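Chapter 2
Clothing and the Household Budget

Before we can speak about prices, we must speak about use. A family does not buy a shirt in the same way as it buys rice or lamp oil. Food is finished in a few days, but a shirt stays in the house for years, and during this time it passes from one person to another, it is repaired, and at last it becomes a cloth for the floor. For this reason economists call clothing a semi-durable good. The term is not very beautiful, but we will need it in every section of this chapter.

The difficulty begins when we try to measure. In the Marnora household survey, 641 families wrote down everything they spent on clothes during one year. Of these families, 139 reported no spending at all. It would be a mistake to conclude that they wore nothing new. Many received garments from relatives, and others sewed at home from fabric bought in an earlier year.

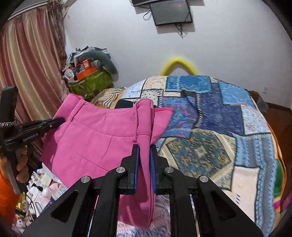 A second difficulty is the season. In the town of Romel most clothing is bought in December, before the holidays, and very little in the months that follow. If the interviewer comes in spring, the family will remember the large purchases and forget the socks. The survey in Brirnik tried to solve this problem with a small notebook, which was collected every Tuesday. The results were better, but the work was expensive, and the sample had to be reduced to 800 persons.

In section 2.1 we define expenditure and consumption, and we show why the two can move in different directions. Section 2.2 applies these definitions to the secondhand market of Mangubat.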